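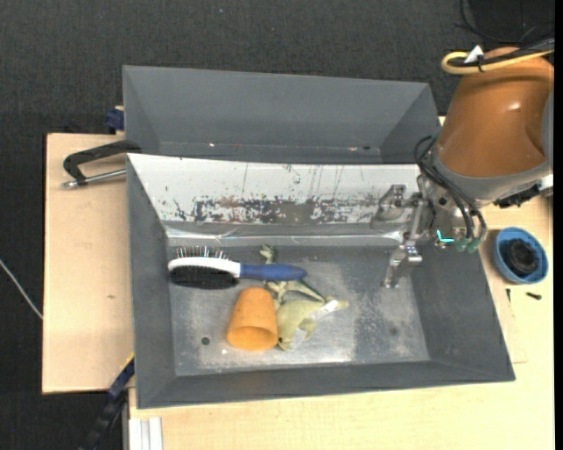 Oct 3, 2018
By Lempi Koskela

Dirnberg Steel Storage Bins, Sloped Wall Type

The Dirnberg bin is a simple open container of steel for the workshop, the packing room or the garage. We have it in our catalog for many years and it remains one of the articles which customers order again. The walls are sloped outward, so the hand comes easily to the bottom and small parts do not stay in the corners.

The bin is made from one folded sheet with welded corners. The top edge is rolled and has no sharp places. Standard color is gray, powder coated inside and outside. Other colors can be made on request from 50 pieces, please ask before you order because the paint shop in Iranthorpe works only with full batches.

Sizes

Small: 300 mm long, for screws, washers, fittings and similar goods.
Large: 400 mm long, for castings, tools, hinges and heavier parts.

Both sizes have the same depth and the same wall angle, and they can stand on one shelf together. Empty bins go one inside the other for transport. Please put a sheet of paper between them if the coating must stay nice, as steel on steel will always leave some marks.

Load

The large bin carries up to 660 N when it stands on a flat surface. When it hangs on the Xu wall rail, please use half of this value. The rail is sold separately and comes with screws for wood. For brick or concrete you need other plugs, and a hardware store near you will know better than we do which ones are right for your wall.

Care

Clean the bin with warm water and a little dish soap, then dry it well with a cloth. Do not use a wire brush. The powder coating is hard, but it is still a coating, and heavy metal parts which are thrown in every day will wear it down with time. A worn bin can be used further. If bare steel shows and the room is damp, rub the place with fine sandpaper and cover it with a touch-up paint for metal. One thin layer is enough in most cases -- let it dry overnight before you fill the bin again.

We do not recommend the bins for salt, fertilizer or wet food. For these goods please look at the Omar series, which is stainless and has a lid.

Labels

Each bin comes with a label holder for the front side. It is not mounted. You can clip it left, right or in the middle, and the paper card slides in from the top. Replacement cards are sold in packs of 50. The cards can be written with pencil or ballpoint. Ink from a marker goes through the paper and becomes hard to read.

Delivery

Small orders leave our warehouse in two working days. Orders on a pallet need one week, and in November a little more, as many companies fill their stock before the end of the year. Bins with transport damage are exchanged without cost if you write to us in 14 days and keep the carton.

Dividers for the large bin are at the moment out of stock. We expect them again in November. You can already place your order and we will send them separately, with no second shipping charge.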